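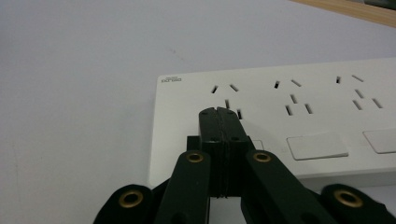
4. Living with too few outlets

4.1 What the diaries told us

We turn now to the part of the study we enjoyed the most, the household diaries. Readers will remember from Section 3 that we wrote to 455 households in Clotmont, in the two older districts of Guma and Ventura, and that 299 of them sent a diary back. Between them they gave us 2,714 separate entries, some of them a single word ("toaster") and some of them running over the page and up the margin. We read them all, more than once, and we are grateful for the trouble people took.

The question we had put to them was a plain one: when you wanted to plug something in this week, what did you have to do first? We had expected to hear mostly about kitchens, and kitchens did come up a great deal. Most homes in Guma were built when a kitchen needed an outlet for the refrigerator and perhaps one more for everything else, and people there have worked out a kind of timetable. The kettle goes before the toaster, the toaster before the radio. One woman wrote that her husband had learned to wait for the click of the kettle before he so much as touched the bread, and that she could no longer picture mornings going any other way.

What surprised us was how much of the writing was about bedrooms and living rooms, and about furniture. Beds had been turned to face a wall the owner did not like. A piano stood in a hallway. In several homes the couch had been pulled a little way out from the wall so that a hand could get behind it, and it had stayed there for years, with the lost space behind it slowly filling up with magazines and board games. We had not asked about furniture at all in the first version of the diary, and we added a page for it in August, once the early returns made it plain that we should have.

4.2 The strip as shared property

The most common answer to a shortage of outlets is the white multi-outlet power strip (Figure 4), and it turns up in the diaries so often that we began to treat it almost as a member of the household. It is cheap and it is easy to move, and we think the second of these matters more to people than the first. A wall outlet belongs to a room. A strip belongs to whoever carried it off last, and many of our entries are, at heart, small complaints about that.

Figure 4. A multi-outlet power strip on a tabletop.

We came to sort these arrangements into two loose groups. In the first, the strip had a settled home and each place on it was spoken for, often without a word ever being said. Lamp at one end, television next to it, and a spot kept free for visitors and the vacuum cleaner. In the second, the strip traveled. It went to the kitchen table for homework, to the porch in warm weather, to the bedroom of whichever child was sick. Families with traveling strips wrote longer entries and, as far as we can judge from tone, argued a little more. They also seemed to know their homes better. They could tell us which outlet was loose, which one worked only with the hall light on, and which had been painted over by a former tenant.

Dale Hiebert, who carried out the home interviews, visited 40 of the households after the diaries came in. He found that people tended to lower their voices when they showed him a strip plugged into another strip. They knew the advice against it, and most could repeat it to him nearly word for word. Knowing the advice had not put another outlet in the wall. We do not say this to make light of the risk, and in every such home he left the printed safety sheet that we had agreed on beforehand. But we believe that work on safe habits would do well to begin with the building, and with the question of who is allowed to change it. Nearly all the renters he spoke with had never asked their landlord for a new outlet. When he asked why, the usual reply was a puzzled look - it had not crossed their minds that an outlet was something a person could ask for.

4.3 A note on the entries themselves

Diaries were filled in either on paper or through Toster, the web form we built for the project, and the two sets do not read alike. Paper entries are longer and wander more. Entries made through Toster are brisk and tend to name the appliance and nothing else, which we put down to the small size of the answer box. We have since made the box larger. For this reason we have been careful not to compare Guma with Ventura on length or detail, as paper was far more popular in Guma. The last of the returns was entered on 24 January 2020, and a few that came in the mail after that are kept with the others but are not used here.

We also left out entries that dealt only with phone chargers. There were a great many of them - enough, we feel, for a paper of their own - and they follow a different pattern, tied to people's beds and pockets more than to their rooms. Section 5 returns to the furniture pages and looks at how long each arrangement had been in place.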